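Cable dress

Cable dress (also dress pack routing, hose management, or, among the people who do it, "the spaghetti") is the practice of arranging and securing the cables and hoses that run along the outside of a robot arm to whatever tool is mounted at its wrist. The term covers both the finished arrangement and the rules for making it. It is one of the least admired parts of robot installation and one of the most frequent subjects of repair tickets.

Arms that carry their wiring inside the casting have less need of cable dress, at least until somebody adds a tool the maker did not plan for. In research labs this takes until lunch.

Contents
Background
Slack and the service loop
Fastening
Bin work
Inspection
Written rules
Criticism
See also

Background

An industrial arm normally leaves the factory with its own motor and sensor wiring sealed inside. The tool at the end is another matter. A gripper may need power, a data line and an air supply, and a camera or force sensor adds lines of its own. All of these have to travel from the base to the wrist across several joints, each of which turns in a different direction and none of which has been told about the cables.

Early practice was borrowed from machine tools, where a cable carrier bends in one plane and lives a long and uneventful life. Arms bend in several planes and also twist. A carrier made for the first kind of motion tends to be torn off by the second, a fact that has been discovered independently in a great many shops.

Slack and the service loop

The central idea in cable dress is the service loop, a length of spare cable left near a joint so the joint can reach the end of its travel without pulling anything tight. A loop that is too short acts as a brake, then as a fuse. A loop that is too long gets under the tool, catches on fixtures and shows up in the corner of every camera view.

The usual method is to move the arm by hand or at low speed to each extreme of its planned motion, let the cable find its own length, and fasten it there. The planned motion is the weak point of the method. Arms running a fixed program visit the same poses all day, but arms steered by a person, or by software that is still learning, visit poses nobody wrote down. For these, most guides call for testing the full joint range and then limiting the joints in software to whatever the cables survived.

Wrist joints deserve the most attention. Many wrists can turn well past a full circle in either direction, and a bundle wound once around the wrist looks much like a bundle that is supposed to be there. Some shops put a stripe of paint along the outer jacket so that a twist is visible from across the room. It works well provided somebody is across the room.

Fastening

Three kinds of fastener are common. Hook-and-loop straps hold a bundle to the arm and can be opened and closed many times. Plastic cable ties hold the bundle to itself. Tape holds things until Saturday.

Guides agree on very little, but most of them say the following about ties and straps:

A strap goes around the rigid part of a link and stays clear of the joint.
A tie is pulled snug enough to stop sliding and loose enough that the jacket is not dented.
The cut end of a tie is trimmed flush, as anyone who has reached past an untrimmed one will confirm.
Air hoses and electrical cables may share a route, but the hose should be able to slide a little inside the bundle, as it changes shape under pressure.
Tape is temporary and should be dated.

The last rule is the one most often broken. Taped arrangements have a way of passing their first day without trouble, which is taken as proof of sound engineering, and they are then left alone until the adhesive gives its own opinion.

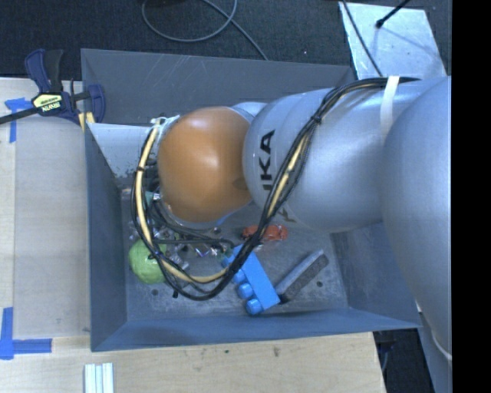

Bin work

Picking loose parts out of a container is hard on external cables. The tool has to go down between walls, the wrist tilts to reach the corners, and the service loop that was comfortable in open air now has to share a small space with the parts. The loop can drag across the contents, shift an object the system was about to pick, or wedge itself between the wrist and a wall.

Several remedies are in use. Raising the last strap farther up the arm keeps the loop above the rim, at the price of a longer free length beyond it. A spring-loaded retractor takes up slack on its own and adds a steady pull that the force sensor will faithfully report as an object. Walls that flare outward give both the wrist and the loop more room. The container should be clamped or otherwise fixed, so that a snagged cable meets something predictable.

Good practice also treats the cable as part of the robot when collision limits are set. Planning software generally models the arm as a tidy set of smooth shapes with no cables on it at all. A margin is therefore added around the wrist, and its size is a matter of negotiation between the person who wants to reach the corners and the person who orders the replacement hoses.

Where recorded camera images are used to train a picking system, a moving loop raises a further question. A loop in the same place in every recording becomes part of what the software expects to see. Rerouting it halfway through a project may improve the hardware and confuse everything else, and the change should at least be written in the log.

Inspection

Cables rarely fail all at once. The common pattern is a conductor that breaks inside an intact jacket and reconnects whenever the arm is stopped for someone to look at it. Intermittent faults of this kind are often blamed on the gripper, then on the driver software, then on the last person to touch either.

A routine check covers scuffed or flattened spots, stiff sections, ties that have crept along the bundle, and connectors carrying weight they were never meant to carry. Connectors should have strain relief so that a tug is taken up by the bracket. The arm is stopped and locked out before anyone puts a hand near the bundle, including for a quick look, the quick look being the traditional occasion for injury.

Written rules

General safety standards for robots deal with hazards such as trapped hands, stored energy and loss of air pressure, and they reach cable routing mainly by way of those hazards. The detailed advice is found in supplier manuals and house rules, which differ.

The Emov integration handbook asks for a full-range motion test of 600 cycles after any change to the routing, and is widely cited by people who ran fewer. The Wadora shop rules take a simpler line and ban tape on any part of the arm that moves. An appendix permits it on four occasions, one of which is "demonstrations." The Alarcón checklist runs to 22 items and is the only one of the group to require that the finished routing be photographed and kept with the machine, so that the next technician can put it back the way it was, or at least know what was lost.

Gomico, which sells hose and cable sleeves, recommends replacing the sleeve every 12 months. Its guide is otherwise considered fair.

Criticism

The main complaint against formal cable dress rules is that they assume a tool that stays put. Labs that swap grippers several times a week find that a careful routing takes longer than the experiment it serves, and they settle for a couple of straps and a watchful operator. Defenders of the rules reply that such labs also order the most cable. Both sides appear to be correct.

A second complaint concerns looks. Tidy routing photographs well, and a bundle pulled flat against the arm for visitors may have lost the slack it needed. Technicians are advised to judge a routing with the arm at the far end of its reach and to ignore how it looks at home position.

See also

Bend radius
Cable carrier
Slip ring
Strain relief
Tool changer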